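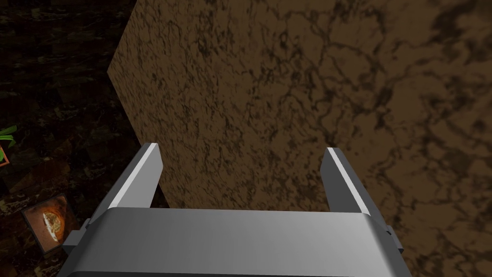 Collecting Examples for Polto: Frequently Asked Questions

By Ju-won Woo
August
4 comments – 13 shares

I put together the questions which people ask me most often when they start to record examples for Polto, our pick-and-place learner. If your question is missing, please write it in the comments and I will try to add it.

Do I need a real robot?

No. All recording for this round is done in Gudeta, our simulator. You need a computer which can run it, and a controller or a keyboard. A controller is much more comfortable for long sessions.

What is one example?

One example is one full try at one task, from the moment you press Start until you press Save. It contains the view from the wrist camera, the positions of the joints, the state of the fingers and the written instruction. If you press Discard, nothing is kept.

How many examples do we have now?

We have 1331 accepted examples. Each new person is asked to give 30. If you can give only a few, please still send them.

Should the fingers be open when I come near the object?

Yes, please open them fully before you go down. Many beginners open them at the last moment, and then one finger touches the object from the side and pushes it away. Try to keep the object in the middle of the gap, with similar space on the left and on the right.

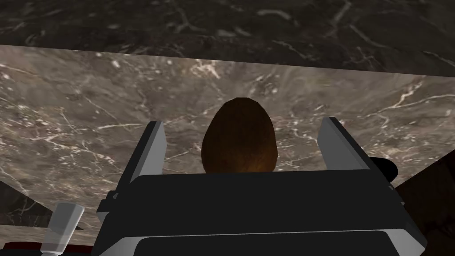 Wrist view in Gudeta, fingers apart, with the brown egg-shaped object between them.

Why do the stone surfaces have so many patterns?

We change the materials on purpose. In our first version the table was plain white, and the learner became confused when it saw anything else. Veins and dark patches are difficult for it, so we want plenty of them in the data. Please do not switch the textures off in your settings, even if your computer becomes slower.

May I move the other things away first?

Please leave them. The instruction names one object, and the learner must find this object while other things are near. If something completely blocks your way, press Discard and load the next layout.

I made a mistake in the middle. Is the example lost?

It depends. If you missed the object and then corrected yourself calmly, save it. Such corrections are useful for us. If you dropped the object on the floor, or if you stopped for more than 13 seconds to think, discard it.

How fast should I move?

Slower than you want, but without stops. I know this is not a very exact answer. Watch your own replay at 2x speed – if it looks like a normal arm movement, your speed is good.

Who checks my examples?

A script called Skutetus checks for empty files and missing camera views. After this I look at the replays myself, usually on Wednesday. You will get a short note for each rejected one.

Can I use the recordings in my own project?

Zelanik allows this for study and research. For other uses, ask me before you copy the files.

My gripper goes left when I push right. Is it a bug?

Most probably your controls are set to the base view. Open Settings, then Controls, and choose "Wrist". Restart Gudeta after this, or the change is not saved. We know about this problem and it will be repaired in the next version.

4 comments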